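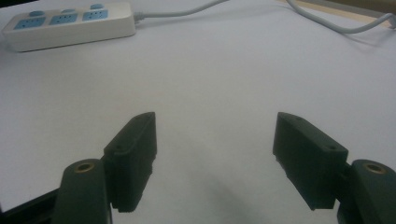

9/20/20
By Nadja Kofler

Hand-held gripper station, bench 2 – weekly inspection
Inspected by: Ebere Fashola. Sign-off: Declan Pearce.

1. Finger pads, left and right. OK. Ridges on the lower edge of both pads free of debris. Left pad screw retightened a quarter turn.

2. Pivot bushings, brass. OK on the left. Right side has slight play at full opening – recheck at 1,095 cycles, replace if worse. Do not oil.

3. Link arms. OK. No cracks at the bushing seats.

4. Open and close by hand, 51 strokes. OK. No sticking. Fingers return to full gap each time.

5. Black frame. OK. Wipe with a dry cloth only.

6. Power strip, three sockets, blue switches. Pass with comment. Each switch tested under load. Strip is to stay at the far side of the table, clear of the gripper's working area.

7. White cables. Pass with comment. Collar at the strip end is firm. Cord must not be pulled tight over the table edge. Heather Partington asked for clips at the last inspection and they are still on order from Lockyer.

8. Tabletop. OK. Clean, no scratches deep enough to catch a pad.

9. Cycle log. FAIL. Last entry reads 2,272, with no initials. Pads are due for measurement every 1,000 cycles and the second measurement is missing. Alby Stubbs to measure both pads and enter the figures before the station goes back into use.

Open items: 2, 7, 9. Next full inspection in October.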